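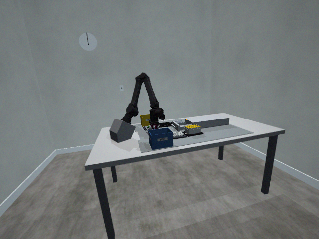
About Galbraith & Mowat Funeral Home

Galbraith & Mowat is a family-owned funeral home in Poltville. We arrange burials, cremations and memorial services for families in town, in Peveddale, and on the farms out past Leckie. The business has been under the same two families from the start, and one of us answers the phone day and night.

How we got here

Shona Galbraith's grandfather ran a furniture store on Mill Street and built caskets in the back, as a lot of furniture men did then. In time the caskets took over and the furniture went. Dougal Mowat's father joined as a driver, learned embalming, and bought a half share when the elder Galbraith's knees gave out. Shona and Dougal now run the home together. Both are licensed funeral directors and both grew up in Poltville.

In 2000 we moved out of Mill Street and into the present building on Orchard Road. The old place had nine steps up to the front door and parking for four cars. The new one is all on one level. The chapel seats 200, and there is a smaller room that seats 80 for families who want something quieter. The two rooms have separate entrances, so two families can be here the same afternoon without crossing paths.

Our staff

Shona Galbraith, funeral director. Shona meets with most families first and handles the burial side, including work with the cemeteries at Peveddale and Leckie.

Dougal Mowat, funeral director and embalmer. Dougal also looks after the vehicles and takes care of transfers from out of state.

Heather Dalgleish, office manager. Heather files death certificates, orders certified copies, and sends obituaries to the newspapers. If you have a question about a bill, ask for her.

Kamonchanok Paisan, arrangement counselor. Kamonchanok came to us from hospice work. She speaks Thai and English and helps families plan Buddhist services, which can be held here over several evenings if needed.

Elspeth Purves, music and chapel. Elspeth plays the organ and piano and sets up recorded music. Please get song choices to her by noon the day before the service.

Obituaries

We will write the obituary with you or work from your own draft. Most families bring us a page of notes: full name, date and place of birth, parents, spouse, children, work, church or clubs, and who is to be listed as surviving. Check the spelling of grandchildren's names and married names before you come in. These are the corrections we make most often. Notices on our own website are free and stay up. Newspapers set their own charges and deadlines, and Heather can tell you the cost before anything is sent.

Planning ahead

You can put your wishes on file with us at no charge, and you do not have to pay anything in advance. If you do want to prepay, the money goes into a trust account in your name and can be moved to another funeral home if you leave the area. Kamonchanok holds planning appointments on Tuesday afternoons and can come to your house if getting out is hard.

Prices

Our general price list is at the front desk and we will mail one to anybody who asks. You may buy only the items you want. Caskets and urns bought somewhere else are welcome and we do not charge a handling fee for them.

The Sukosora Room

The room off the main hall is called the Sukosora Room, after the family who gave the stained glass in its east window. It has a kitchen, a coffee urn, high chairs and folding tables, and it can be used for a meal after the service. Bring your own food or use any caterer. The room is free to families we serve, and may be rented by others when it is open.

Visiting us

The office is open weekdays from 8:30 a.m. to 5 p.m. Evenings and weekends are by appointment. Parking is behind the building, with the accessible spaces next to the side door. When a death occurs, call at any hour.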